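**Pilance** is a tabletop robot arm kit made by Kutby, a small manufacturer based in Cakstead. It is sold to schools, repair shops and home users as a set of parts with a two-finger gripper and a camera mounted at the wrist. The kit went on sale in March 2017 and was revised the following year.

## History

The first version was designed by Despina Iordache and Wendell Nguyen-Tran, who had worked together on sorting equipment for a parcel depot. It was called Mfinanga during development, and that name still appears in parts of the software. Early kits came with a suction cup in place of fingers. Buyers complained that the cup would not hold fabric or anything with a rough surface, and Kutby dropped it after the first 700 kits.

The revised model was released on 2018-10-27. It has a stiffer base, a longer power cable and the present gripper.

## Design

The arm has six joints and is held to a table edge by two clamps. Kutby gives its lifting limit as 21 ounces with the arm half extended. Assembly takes an afternoon and needs one hex key, which is included.

The gripper has a pair of black fingers with fine ribbing. They can be removed and replaced separately, and the drawings are free to download for owners who want to make their own. The wrist camera looks out past the fingers, so both of them stay in view along the bottom of the picture while the arm is over its work. A common starter exercise uses small toys in a shallow tray on a bare table, with the arm moved by hand controls until the user is ready to record a routine. 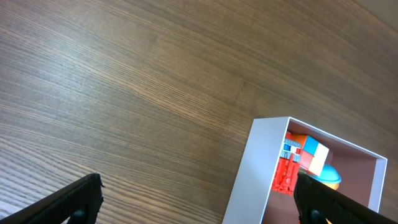
## Software

Routines are recorded by steering the arm through a task and saving the positions. They can be edited as a list afterward. The camera view is shown beside the list and can be saved along with each run. Version 9 of the software added a slow mode and a setting that limits how hard the fingers close.

The program runs on Windows and Linux. A Mac version was announced but has not been released.

## Sales and support

The kit costs $2,405, with the clamps and one spare pair of fingers in the box. Kutby also sells a yearly support plan that covers motor replacement. Shipping outside North America is handled by a distributor run by Veerle De Haan.

## Reception

Rungnapa Meesuk, reviewing the revised kit for a teachers' newsletter, found the manual clear and the arm quiet enough for a classroom. She thought the price was high for a single school and suggested sharing one kit between several. Myrtle Szabo, who tested it in a repair shop, praised the removable fingers but wrote that the clamps slipped on tables with rounded edges.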